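Tickets > Simulation > Grippers and end effectors > Wrist view disagrees with overhead on left arm pick

Search tickets Enter keyword or ticket no.

Ticket 186
Opened: 3/23/23
Component: Zeseo two-arm workcell, simulated
Priority: normal
Status: waiting on retest

Summary

We are comparing two fingertip settings on the parallel grippers before the Irkby bench is built. The left arm closes short of the target when the pick is planned from the wrist camera. The same pick planned from the overhead view is fine. Simulation only, no hardware involved yet.

Steps to reproduce

1. Load the Zeseo tabletop with the default grocery items.
2. Set both grippers to open and move to the start pose.
3. Select the wrist camera as the planning source for the left arm.
4. Run the pick on the red and white box.

Expected: fingers close on the long sides of the box.
Result: fingers close 35 mm before the box and the planner reports a good grasp.

Log excerpt

[142] plan source = wrist_left
[142] target found, confidence ok
[143] approach started
[151] close command sent
[151] grasp reported GOOD
[152] lift, no load on fingers

Captures from the workcell

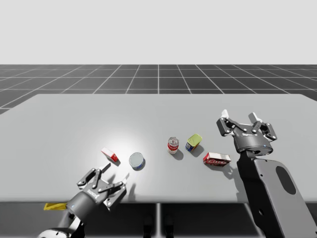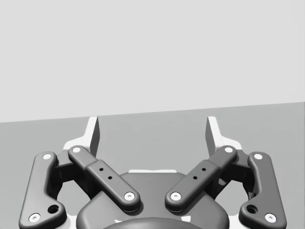
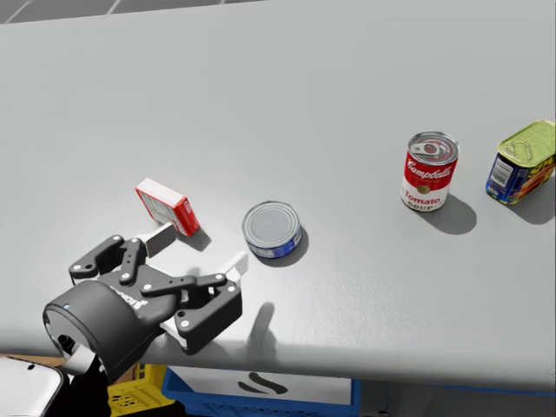
The first thing I suspected was the camera offset file, as it was copied over from the Zalewska mount in October and that mount holds the camera further back from the flange. I have gone through it line by line and the rotation is right. The translation still has the old value on one axis. In the close view from behind the jaws, both white fingertips reach up to where the far edge of the grey surface crosses, and the planner seems to use that edge when it fits the table plane. If the offset is wrong, the plane ends up too near and everything on it moves towards the gripper. That would give a short close and would also explain why the overhead plan is not affected.

Things tried so far

- Restarted the controller process. No change.
- Swapped the left gripper model for a fresh copy of the right one. No change, so I don't think it is the linkage model.
- Turned shadows off in the renderer. The table fit got slightly more stable but the error stayed the same.
- Ran the pick on the soup can instead of the box. It also closes short, by a similar amount. The can is tall enough that one fingertip touched it on the way in, which hid the problem in earlier runs.
- Changed the open width from full to half. The fingers block more of the wrist view and the target is lost on some runs. Put back to full.
- Planned from overhead with the wrist camera disabled. Good grasp, all 3 runs.

Second issue, possibly separate

The grasp check returns GOOD with nothing between the fingers. It looks as if it only checks that the close command finished and does not read the finger position. The Tesetari controller build has a position check which can be switched on, but it is off in our config. I have left it off for now so the runs stay comparable with last week's. Can somebody with access confirm whether it was switched off on purpose?

Next steps

Correct the translation value, rerun the box and soup can picks on the left arm, then repeat on the right arm. The right arm uses its own offset file and I have not looked at that one yet. The fingertip comparison is on hold until both arms agree with the overhead plan – the numbers collected so far from the wrist camera should not be used.

Update

Offset corrected and pushed to the test branch. One run on the box with the new value closes on the target. I have not done the soup can or the right arm. Please leave this ticket open.

Related: table plane fit unstable with bright spot on worktop; grasp check ignores finger position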